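Relatório final – Disciplina de Métodos de Inquérito
Aranka Lengyel e Magdolna Vörös

2. Recolha de dados

O nosso tema era a leitura em voz alta entre estudantes do primeiro ano: quem ainda lê para alguém, o quê e com que desculpa. Enviámos 600 questionários pela lista da residência Climstead e recebemos 28 respostas na primeira semana, três delas do mesmo colega, que mudou de opinião duas vezes. Prolongámos o prazo até setembro e passámos a abordar pessoas na cantina, método que o manual desaconselha e que rendeu bastante mais.
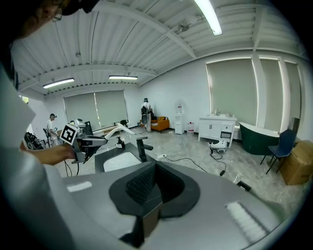
A pergunta 10 foi a que deu mais trabalho. Pedia aos inquiridos que descrevessem a postura em que liam, e as respostas iam de «normal» a um parágrafo inteiro sobre almofadas. Acabámos por criar uma categoria para quem lê com a cabeça baixa, de óculos, e outra para quem lê deitado. A segunda ganhou com folga – os óculos, ao que parece, não impedem ninguém de se deitar.

3. Resultados

Quem lê em voz alta fá-lo sobretudo para irmãos mais novos e avós. O romance «Mirkitz» foi referido várias vezes, quase sempre por quem não o acabou. A turma do professor Halász declarou ler poesia todas as noites, o que preferimos registar sem comentário.

4. Limitações

A amostra é pequena e simpática. A codificação foi feita pelas duas autoras em separado e coincidiu pouco; onde não coincidiu, prevaleceu a Magdolna, que passa a limpo. Falta ainda introduzir os inquéritos em papel do polo de Flurncombe, que chegaram agrafados pela ordem errada.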